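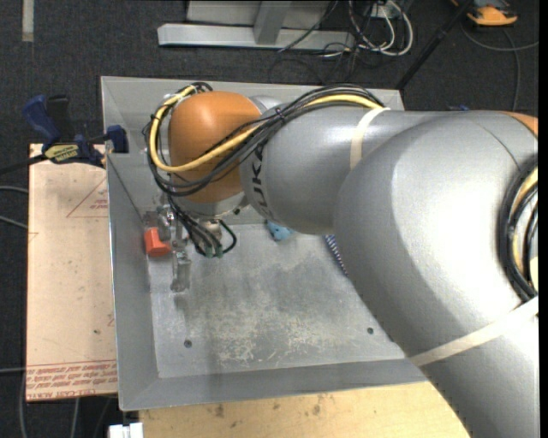 The Weighbridge

Vsevolod Hrytsenko took the job at the weighbridge in September, when the sugar beet was coming in and the yard needed a second man on the evening shift. The advert had said computer skills. The computer was a grey box with a green screen, and it did one thing. A lorry drove on to the plate, the box showed a number, and he pressed a key. The lorry tipped its load and came back and he pressed the key again.

The other man was called Ojeda. He had been there long enough to have his own hook on the back of the door. On the first night he showed Vsevolod where the kettle was and which of the two chairs had the bad leg, and then he read a library book about canals until ten.

"Do they ever argue?" Vsevolod asked him.

"Who?"

"The drivers. About the weight."

"Some of them. You tell them it's the plate that says it."

The cabin stood on blocks, so that the window was level with the drivers' faces. They would wind down the glass and hand across a docket, and he would stamp it and hand it back. Most of them wanted to say something, having been alone on the road. They said it was getting dark early or that the top lane was a disgrace. One had a terrier that stood on his lap with its paws on the wheel.

He lived over a shop called Stadulon that sold curtains. The landlady had chosen the name out of her own head when she opened, thinking it sounded continental. His room had more curtains than it had windows, because she used it to store the ones that had been measured wrong. He slept behind a brown velvet pair intended for a hotel. In the mornings he rang his mother. She asked what he weighed, meaning the lorries, and he told her.

"Thirty tonnes of what?"

"Beet."

"Only beet?"

"It's the season for it, Mama."

She had kept the accounts in a bakery all her life and liked to hear figures. He began writing a few down for her on the back of a spoiled docket. She remembered them from one day to the next and compared them. She thought the lorries from the south side were better filled.

In the third week a farmer came on foot. He walked up out of the dark and stood on the plate, and the box lit up and showed nothing, as it did not measure anything as small as a man. Vsevolod opened the window.

"I want to see my tickets," the farmer said. "I've sent seven loads and I've been paid for six."

Ojeda put down his book. He did not get up. "That's the office," he said. "Office opens at nine."

"I've been to the office. Office says it's the weighbridge."

He was a big man in a jacket that had been washed too often, and he had walked from the main road because his car was not taxed. He said so without being asked. Vsevolod let him in and gave him the good chair. The dockets were kept on a spike, and when the spike was full they went into a shoebox, and when the box was full it went under the bench. There were a good many boxes under the bench.

"What's the name?" Vsevolod said.

"Cluletti. It's on the gate. It's my wife's people's name, but it's on the gate."

They went through the boxes. Ojeda made tea, and then seemed to decide that since he was up he might as well help. He was quicker than either of them. He licked his thumb and went through the slips like a man dealing cards, and every time a lorry came he called out the number from where he sat, without looking, by the sound of it on the plate. He was never far off. Vsevolod had not known he could do this.

They found six. They were all in order, stamped and initialled, and they came to what the office had paid for.

"There was a seventh," said Cluletti. "It went on the Wednesday of the — no. It was the night of the fog. My brother-in-law drove it."

Ojeda looked at the tea.

"Which brother-in-law?" he said.

"I've only got the one."

"Red cab? Bit of carpet on the dashboard?"

"That's him."

Ojeda went and stood at the window, although there was nothing on the plate. He said he remembered the fog. He remembered the red cab as well, because it had come up as far as the gate and stopped there with its lights on for as long as it took him to eat a sandwich, and then it had reversed and gone away down the lane. He had thought the driver had come to the wrong place. People did, in fog.

Cluletti sat with his hands on his knees. After a while he asked what a load would fetch if a man sold it elsewhere, say to somebody with cattle. Ojeda said he couldn't tell him that. Vsevolod said he didn't know either.

"He's got a new television," said Cluletti.

A lorry came on and Vsevolod weighed it. The driver wanted to talk about the lane, so it took some time. When he turned round again the farmer had put the six dockets into a neat pile and was squaring up the edges.

"I'd sooner it had been you," he said. "No offence."

"No," said Ojeda.

"I could have gone for you. I came up that road ready to. I can't go for him, he's in the house every Sunday — she does him a dinner."

He would not have more tea. Ojeda lent him a torch for the walk back, and told him to leave it under the hedge by the post box. They watched the light go down the lane until the bend.

"Should we tell the office?" Vsevolod asked.

"Tell them what? Nothing came over the plate."

"But you saw it."

"I saw a lorry turn round."

They put the boxes back under the bench. They were not in the same order as before, and Vsevolod started to sort them by date, but Ojeda said to leave it, they'd only be burned in the spring. He picked up the book about canals and read the same page for a long time.

In the morning Vsevolod rang his mother and told her about it. He had meant to give her only the figures. She listened all the way through, and asked whether the wife knew.

"I don't know. How would I know?"

"She knows," his mother said. "She'll have seen the television. What time does he come for his dinner?"

He said he had no idea what time. She said that in the bakery there had been a man, years ago, who took a tray of rolls home every Friday under his coat, and that everyone from the oven to the till had known it, and that when he died they had all gone to the funeral and somebody had brought rolls. Then she asked him for the numbers. He turned over the docket and read them out to her, and she said the south side had dropped off.

The torch was under the hedge when he cycled in that evening, wrapped in a bread bag with the neck tied. There was a cabbage with it. He carried them both up to the cabin and put the torch on its shelf, and Ojeda cut the cabbage in half with the docket knife and wrapped his share in newspaper.

The beet ran on for another month. Cluletti's loads came in regularly, and he drove them himself. He would hand down his docket and say good evening, and wait for the stamp, and then read the number through twice before he put it in his pocket. The red cab came once, near the end, with somebody else's name painted on the door. The carpet had gone from the dashboard. Ojeda called out the weight from his chair before it had stopped moving.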